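[sotgate-parents] Re: community college tuition waiver, where does it stand?
From: Xiomara Castellanos
May 15, 2018
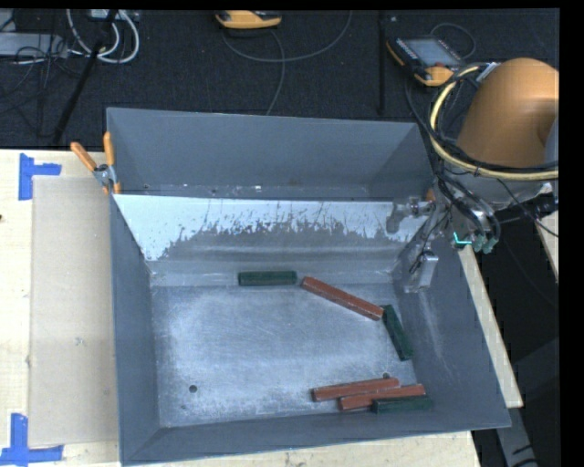

Gray metal bin on a wooden tabletop, scuffed along the bottom.

Hi all,

Great news from the capitol! The tuition waiver bill made it out of Education this morning, 17 to 3, and I am still grinning. Jolanta and I sat through the whole hearing (bring a sweater if you ever go) and the students who spoke were wonderful. One young woman from Skanbridge talked about working nights to pay for her welding certificate, and you could have heard a pin drop.

To answer Tien-fu:

Tien-fu Wu wrote:
> Does the waiver still cover part-time students? My daughter
> is taking two classes a term and the version I read in the
> paper said full-time only. Also, is there still a cap on the
> dollar amount?

Yes, part-time is back in! Rep. Czerwiński's amendment put it back, with a minimum of six credits a term, so please check that her two classes add up. The cap is still there at $3000 a year. Some of us wanted it higher, but I'll take it. Books and lab fees are not covered, and Nikola is working on language for that.

Next stop is Appropriations, probably in early June. There are 20 members and we have talked to 16 of them or their staff. If you live in the Urbańczyk district, please call the office this week. They pick up the phone and they are really nice about it. Give your name, your town and the school your kid attends or hopes to attend.

I have room for three more people in my car for the June hearing. Write to me off list if you want a seat, and tell me if you'd like to testify, as the sign-up sheet closes the night before.

Xiomara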